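From: Silviu Stoica
To: handheld-practice list
Date: 11 Aug 2024
Subject: Re: Draft rules for cloth work, section 2

Vasilică Cozma wrote:
> I read the Tudeo draft twice. Section 2 says the jaws must close "on a
> stable part of the fabric." Does a hem count? We have 597 episodes with
> canvas and in most of them the operator goes for the hem. If the rule
> excludes it I have to flag them all before October.

Vasilică,

A hem counts. Please don't flag anything yet. The wording came over from the Zistard sheet, which was written for towels and thin cotton, and it doesn't fit heavy cloth. Canvas has enough body at the edge that the layers stack up between the jaws.

What I would like section 2 to say is this:

1. Grip on a hem or a folded edge where there is one. Several layers in the jaws is fine.

2. Keep the grip in view of the gripper camera, with both jaws and the cloth between them showing. Both of these pass:
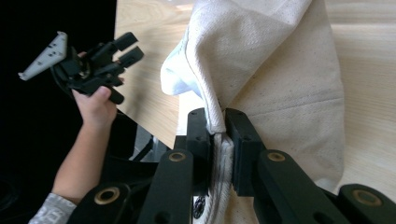
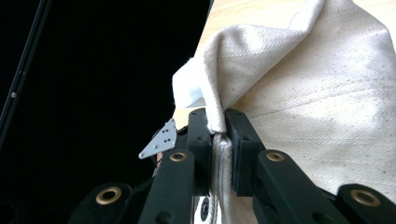

3. If the cloth hides either jaw for most of an episode, mark it for review. Don't delete it.

4. With two grippers on one piece of cloth, the second one stays clear until the first has closed. Brotow asked for this after their operators kept bumping jaws.

5. Check the screws on the linkage arms at the start of each shift and write it in the log — the paper one, until Barbu fixes the form.

On rule 3, I went through the full set of 1,791 episodes and the trouble is nearly all with large pieces that stand up in a fold near the camera. Smoothing the cloth down before the start helps, but I don't want to make that a rule. People will end up with the same flat starting shape every time.

I have no strong view on whether jaw pads belong in section 2 or in the equipment section. If you do, send me a line and I'll move the text.

Silviu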